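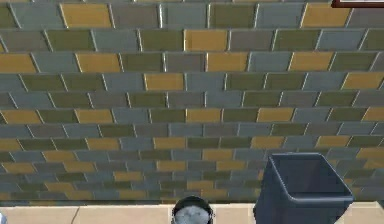

Le carrelage de la salle de bain, en version simulée

Un robot peut-il nettoyer une salle de bain, en 2026 ?
Posté par ralis_17 le 8/17/26

Bonjour à tous ! Je gère 3 petits meublés et le ménage entre deux locations me rend dingue (surtout les sanitaires, on ne va pas se mentir). J'ai modélisé une salle de bain dans un simulateur pour voir ce qu'une machine pourrait y faire avant de dépenser le moindre centime. Le sol, je pense que ça passe, mon aspirateur laveur s'en sort déjà bien chez moi.
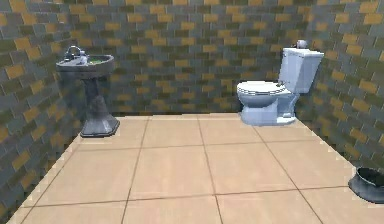

Par contre, dès qu'il faut monter plus haut que le carrelage du sol, je sèche complètement. Le lavabo, la cuvette, l'arrière du réservoir… est-ce que ça existe pour un particulier, oui ou non ? J'ai vu passer un devis à 3000 euros chez Khurana et je ne sais même pas si ça comprend un bras.

Réponse de trullwood

Alors oui et non ! J'ai passé tout février à bricoler là-dessus avec le simulateur Pranham, et le pire de très loin, c'est les toilettes. La forme est tordue, il y a des recoins entre le pied et le mur, et les gens posent toujours des trucs sur le réservoir. Une personne pousse tout ça du coude sans réfléchir, la machine doit d'abord comprendre ce que c'est, le prendre, le mettre quelque part et le remettre.
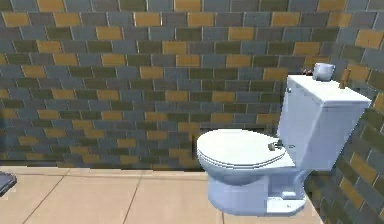 Les petits objets sur le réservoir, mon cauchemar

Sur mes essais simulés, j'arrivais à frotter le couvercle à peu près correctement, mais le pied jamais. Et je parle d'une pièce virtuelle, sans cheveux ni calcaire ! Pour le lavabo c'est déjà plus jouable, à condition de lui apprendre :
- à contourner le robinet sans taper dedans
- à déplacer le flacon au bord de la vasque, puis à le reposer debout
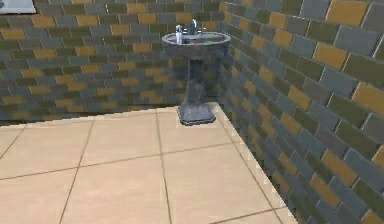 - à passer derrière la colonne, côté angle (bon courage, j'ai abandonné)

Pour tes meublés, garde l'aspirateur laveur pour le sol et fais le reste à la main. Et demande à Khurana une démo dans une vraie salle de bain avant de signer quoi que ce soit.

Réponse de momo1701

perso une éponge et du vinaigre, dix minutes et c'est plié. mon robot à moi se coince déjà sur le tapis de l'entrée alors les wc…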